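4. How Capsule Reviews Handle the Ending

We come now to the part of the study that took us the longest, and that we enjoyed the most. The earlier sections dealt with the plain facts of the capsule review, meaning its length, its placement on the page, and the way it squeezes a cast list into brackets. In this section we turn to what the reviewer does with the end of the story. Anyone who has written a short notice for a television guide or a repertory calendar will know the trouble. There is room for four or five sentences, the first of them goes to the premise, and by the third the writer is already halfway through the plot with nowhere to stop.

Our material is the Drokik collection, which holds 2,785 capsule reviews clipped from weekly listings pages and pasted, sometimes rather crookedly, onto ruled cards. Readers who have followed us this far will remember that many of the cards are hard to date, and that the clippings were often trimmed so closely that the reviewer's initials were lost. We have not tried to put the initials back. For the present purpose it matters very little who wrote a given notice, and a good deal more how the notice comes to rest.

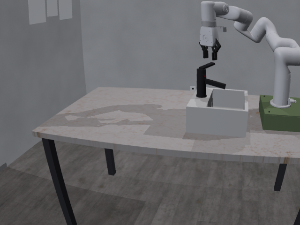 From the full collection we drew a working set of 1,000 reviews, leaving out the ones for concert films and newsreel compilations, where the idea of an ending does not mean very much. Each review in the working set was read by 2 readers, who worked apart from each other and did not compare notes until the whole set was done. They were asked one simple question: does the review tell you how the film comes out? A review was marked as telling if a person who had never seen the film could, after reading it, say what became of the main character. It was marked as withholding if that person could not.

We had expected this to be easy, and for the most part it was. The readers disagreed on 279 reviews, and those disagreements taught us more than all the cases where they nodded along together, so we hope the reader will forgive us for spending some time on them.

The largest group of disputed cases turned on what we have come to call the leaning hint. A leaning hint is a phrase that gives nothing away on its face but which a seasoned moviegoer will read without any difficulty at all. When a notice for a thriller says that the husband "learns too late" what his wife has been planning, one of our readers took this as a plain report of his death. The other felt, quite reasonably, that a man may learn a thing too late and still walk away from it, poorer or sadder but alive. Both readings can be defended. We suspect that the reviewers liked these phrases for exactly that reason, and that they were a way of being fair to two kinds of reader at once – the one who has seen plenty of thrillers and the one who is settling in for the first time.

Figure 4. The simulated tabletop, with the white sink, black faucet and arm on its green block.

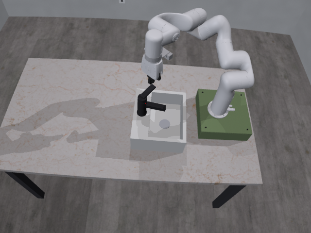

A second group concerned comedies. It is a curious thing, but our readers found it harder to agree about comedies than about any other type of film in the set. The reason seems to lie in how much a comedy's ending is taken for granted. If a notice says that two rival bakers are thrown together on a stalled train, it has told us in so many words that they will be married by the last reel, or so one reader felt. The other reader held firmly to the wording on the card, and pointed out that nothing had been said about a wedding. We went back and forth over this for longer than we like to admit, and in the end we let the wording win. A convention is something the reader brings along, and we wanted to measure what the reviewer had put on the page.

That choice has a cost, and we should be open about it. It means that our count of withholding reviews is likely to be generous where comedies are concerned, and that a person who knows the form well would find many of those reviews a good deal more talkative than we do. Joseph, whose study of program notes we leaned on in Section 2, went the other way and counted anything a regular patron could be expected to guess. His approach suits program notes very nicely, we think, as the people who held them were already in their seats. A listings page has a wider and more hurried readership, and we preferred to be cautious.

The third group was small and is perhaps of interest mainly to ourselves. It was made up of reviews that describe an ending which, as far as we can tell, the film does not have. The Irgate listings are the chief source of these. We were puzzled at first, and even wondered whether some of the cards had been pasted under the wrong titles. A kinder explanation is that films were cut to fit a television slot, and that the reviewer was describing the shortened version the audience was going to get. In one Wednesday listing the notice for a long family drama stops at what any viewer of the full film would call the halfway point, with the daughter leaving home and the farm sold, and calls this "a downbeat finish." 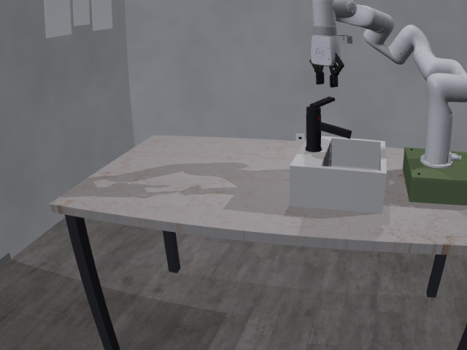
We marked such reviews as telling, on the grounds that they do report an ending, and we set aside the matter of whether it is the right one. Some colleagues who read an early draft were uneasy about this. They felt that a review with the wrong ending in it has, in a sense, kept the real one safe. It is a charming argument and we gave it proper thought, but it would have required us to watch every film in every version, and several of the versions no longer seem to exist.

It may help to say a word here about tone, which we had not planned to study but which kept catching our attention. Reviews that tell the ending tend to do so in a flat, almost tired voice, often in a clause tucked behind a comma. Reviews that withhold it are much more likely to address the reader directly, with a "wait and see" or a "you may be surprised." The Tronine supplement, with its Saturday-matinee cheerfulness, is especially fond of this, and seems never to have met a twist it did not want to wink at. Whether the wink makes people more eager to watch is a question we can't answer from the cards. We do take it up again in Section 5, where we look at the letters that readers sent in to complain.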